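4 台面上的衣物：摊、折、放

4.1 先说摊开

前面几节我一直在讲分类表怎么来的，讲得有点干，到了这一节总算可以聊聊布本身了（我自己最喜欢的部分！）。叠衣服这件事，家家户户都在做，可真要写清楚它从哪里开始，我和Themba Msimang争了很久。他主张从第一道折痕算起，折之前的都叫准备；我觉得从衣物碰到台面的那一刻就该算进去，摊得怎么样，后面的折法几乎都跟着它走。最后按我的意见写进了记录表，他在页边留了一个很大的问号，到现在也没擦掉。

我们走访的24户人家分在Grerkham和Truravholm两地，前者多是老式联排，后者楼房多，屋子小一些。两边最明显的差别就在摊衣服的地方。Grerkham的人爱用床，一大筐倒上去，慢慢摸，慢慢挑，边上还能躺一只猫。Truravholm那边更多人用饭桌，也有人用洗衣机盖，甚至用熨衣板。床面大，可是软，手一按就陷下去，布跟着起波纹；桌面硬，抹得平，偏偏又总嫌短一截。我自己在家是桌子派，每次叠床单都后悔。

“短一截”值得多说两句。一件稍大的衣物平摊在桌上，总会有一部分越过桌沿往下垂。垂下去的部分有重量，会带着台面上的布一点一点往外走，人一般会用小臂或者肚子顶住（我录自己的时候才发现我也用肚子，此前完全没有意识）。也有人干脆利用这一段，先把垂下的下摆提上来折第一道，算是省了一次抹平。我们把前一种记作“挡”，后一种记作“提”，两种在同一个人手里可以换来换去，看衣料，看心情，也看旁边有没有人等着吃饭。

白色台面上摊着浅紫色的衣物，边线清楚，折痕也看得见。摊开时大身朝右，右侧的直边离台面右沿很近，左前方那块方方的下部越过前沿垂下去，正好是上面讲的“短一截”。中间偏左有一个小小的弧形折起，右边还有一条长长的褶。这两处在手册里分别叫“小拱”和“长褶”，编码时要分开记。

小拱和长褶看着都是没抹平，后果可不一样。小拱一般抹一把就散，懒得抹的话，折进去也只是鼓一点。长褶麻烦，它会带着方向，如果第一道折正好压在它旁边，叠出来的边就会歪，怎么拍都歪。受访的人里有好几位讲到过类似的感觉，说法各异，有人叫“跑线”，有人叫“拧着了”，还有一位老先生讲“这衣服今天脾气不好”，我把这句原样抄进了田野笔记，审稿人如果要删我会有一点伤心。

再讲旁边的东西。只看衣物，很容易漏掉台面的另外一半：容器和布堆。左边放着红色塑料容器，后面左角是一摞叠起来的布，最上头一块浅蓝，右侧边上依次露出鲜亮的绿松石色、深藏青色和绿色。衣物的左缘与容器之间只留了窄窄一条白台面。做过家务的人看到这么窄一条大概都会心里一紧，手往左一抹，布就爬到容器边上去了。
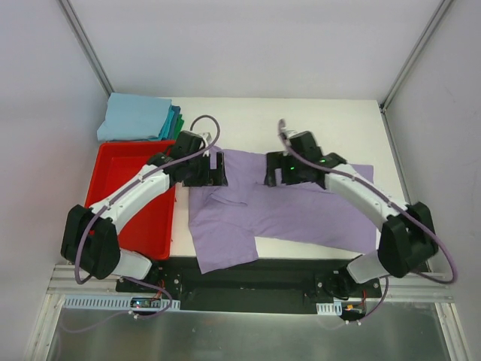
4.2 折痕与“差不多方”

编码工作前后用掉了2,220条衣物记录，每条对应一件衣物的一次整理，毛巾、汗衫、枕套、儿童睡衣什么都有。记录用的是Grarnen表，就是第三节那张，横着看是动作，竖着看是布的状态。我原先以为一件衣物对应一串动作，很整齐，拿去试用才知道有多天真：人会折到一半拎起来抖一抖，重新来过；会叠好了又打开，看看是不是里外反了；还会把叠好的拿起来闻一下再放下（闻这个动作，我们加了一栏，Themba坚持要加，后来证明这栏填得挺满）。

所以折的次数和衣物件数对不上，这一点请读者看表的时候留心。我们数到的折叠动作一共是2,861次，里面包括拆开重来的。用一道折就算完事的衣物比我想的多，小毛巾基本如此，汗衫也有一些是对折一下就往抽屉里塞。两道折是最常见的收尾方式，先纵后横，或者先横后纵，后者在床上叠的人里更多见，我猜跟人站的位置有关系，站在床尾的人够不到远端，先把远端拉过来就顺手得多。猜测而已，样本撑不住更强的说法。

收尾的形状，我们分了四类：长条、方形、卷、团。“团”不是我们骂人，是受访者自己的词，“团一团放进去”。长条和卷好认。最难办的是方形，因为真正的方形几乎没有。边总有一点皱，角总有一点圆，下面一层从上面一层底下探出来半指宽。两位编码员最初在这一类上分歧最大，一位把略微鼓起的都归进团，另一位连有三个半角的也算方形（他真的在备注栏里写了“三个半”）。

后来我们换了问法。我们让编码员想象这件衣物要摞上去，上面还要再放一件，问：放得住吗？放得住就算方形，边皱一点不扣分。这个问法是从Truravholm一位受访者那里借来的，她家衣柜隔板低，叠得再漂亮，摞不起来等于白叠。换了问法以后两位编码员吵架的次数少了很多，我办公室也安静了。

练习材料里最常拿来讨论的是下面这种状态，轮廓大致成方，边缘略有起皱。我第一次放给编码员看，两边各有各的道理。主张“团”的说边不够利落，主张“方形”的说，轮廓大致是方的，再搁一块毛巾上去没问题。按照新问法，我们归入方形，编码手册里也就这么写了。
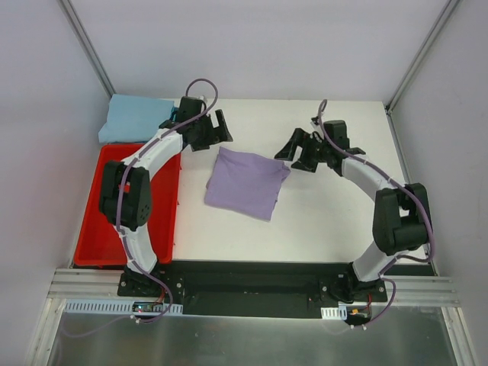
图4 “差不多方”的练习样本：台面中部为叠成大致方形的浅紫色布，边缘略皱；左侧为红色塑料容器，左后角为叠好的浅蓝色布。

图4里我还想请读者看一眼布放的位置。叠成块以后，它待在台面中部，没有靠到浅蓝色那块布旁边，也不在容器里。我们给这种状态起了个名字叫“停放”：布已经成形，还没归位。停放在家庭记录里多得惊人，我原来的表格里竟然没有这一栏，折完直接就是“放入”，整整漏了一段生活。

4.3 停放，以及往哪儿放

停放的时间可长可短。短的就一口气的工夫，人拍一拍，端详一下，放走。长的嘛……有一户的饭桌上停着一块叠好的桌布，我去的时候在，隔了好些天再去还在，上面多了一串钥匙。女主人很坦然，讲它反正下星期还得铺。我觉得她说得对，我们的分类里就该给这种情况留位置，停放不必总是通往柜子。

归位的去处大体有两种，一种是摞，一种是进容器。两种方式对叠法的要求差得很远。进容器的衣物可以叠得松，四壁会兜住它，团也无妨；要摞的就讲究了，底下一块歪，上面的全跟着歪。Grerkham那边用容器多，各式各样的塑料盆、藤筐，洗好的进一个，叠好的又进另一个，有时候是同一个，于是叠好的和没叠的混在一处，全家都知道最上面几件是叠过的，再往下就靠运气。Truravholm的人更爱摞，摞在桌角，攒到一定高度一次抱走。

摞的颜色也有意思。多数人摞的时候不管颜色，碰到什么放什么，侧面看过去就是一道一道的杂色边。少数人会把浅色放在上面，问起来，有的讲好看，有的讲是最后才叠到浅色的。一位受访者每次都把自己的衣服压在最底下，孩子的在上面，抱进屋的时候先经过孩子房间，顺手就卸掉了。我听完立刻回家照做，效果不错，可惜我家的房间顺序是反的，得倒过来摞。

还有容器和台面的关系。容器摆在叠衣服的那张台面上，很占地方，按理说搁地上更宽敞，可是记录里放在台面上的相当多。弯腰这件事大家都不愿意提，问卷里只有寥寥几个人勾了“腰”这一项，访谈时聊开了才陆续讲出来。Mabaso那本家务手册（我们在第二节引过）建议把筐放在凳子上，与台面齐平，我们在走访中只碰到一户真这么做，凳子还是临时从厨房搬来的，叠到一半被孩子拿回去够饼干了。

4.4 几处没弄明白的

写到这里该坦白几件事。第一，抹平。我们把抹平记成一个动作，从手掌落下到抬起算一次，可有的人手根本不抬，来来回回像揉面，编码员只好凭感觉切。大约4条里就有一条需要我和Themba坐下来重看，重看也未必一致。下一版手册打算改记“有无抹平”，次数就不要了，我为此在走廊里高兴了好一阵。

第二，衣料。表里只写了厚、薄、滑三档，问题不少。同样是薄，旧棉布很听话，新的就老想弹回来，折痕压不住。有人用前臂从中间往外推，有人把叠好的塞到摞的底下压着，过一会儿再抽出来放到上面。后一种做法我们到很晚才认出来，之前一直被记成“放错重放”，我对那几位受访者感到抱歉，已经逐条改了回来。

第三，练习材料和家里的差距。练习用的台面平整，东西少，编码员学得快；到了家庭记录，桌上有杯子，有作业本，有半个橙子，衣物摊开时要绕着它们走，第一道折常常就是为了躲一只杯子。受过训练的编码员头几条都会卡住，过后才慢慢松弛下来。我们在9月的第二轮培训里加了杂乱桌面的材料，具体办法放在附录，橙子保留了。

最后补一条关于“折”与“叠”的用词。前文两个字我混着用，Themba校对时圈出来好多处。在Grarnen表里，“折”指一道折痕，“叠”指从摊开到停放的整个过程；引用受访者原话时一律照录，他们怎么讲我们就怎么写。表5按这个用法重新排过。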